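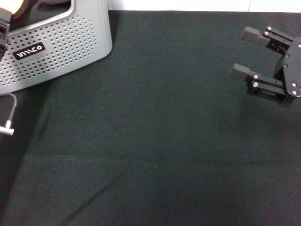
Jakton has opened orders for its two-armed tabletop kit, and small shops that have been asking after it since last September will be glad to hear that the price has stayed where it was promised. The kit is sold as a complete bench package, with 2 arms, a pair of parallel grippers, the software and a day of setup help from the company's own people.

Valbona Trajkovski, who looks after customers at Jakton, told us on 5/15/21 that the first 300 kits are set aside for repair shops, schools and small assembly rooms, and that she would dearly love to see a good number of them go to places that have never owned a robot before. "People write to us with the loveliest long letters about the jobs they'd like help with," she said, "and most of them are cable jobs. Plugging in, unplugging, moving the lead out of the way, then doing it all over again!"

Cable work is what the new gripper fingers are meant for. They close side to side, with ridged rubbery pads at the tips, and Byung-chul Wang's design team spent much of the winter on them. Over at Timovby, where Bit-na Won runs the repair benches, an early kit has been handling metal-cased equipment and its leads on a dark cloth, and she reports that her staff have grown quite fond of it (though they'd still like a quieter motor, and have said so).

Spare finger pads come in packs and can be changed with an ordinary screwdriver. Orders over $500 ship free, and Warnia will handle deliveries and returns. Shops that would like to try the kit first can book a visit to the Jakton showroom.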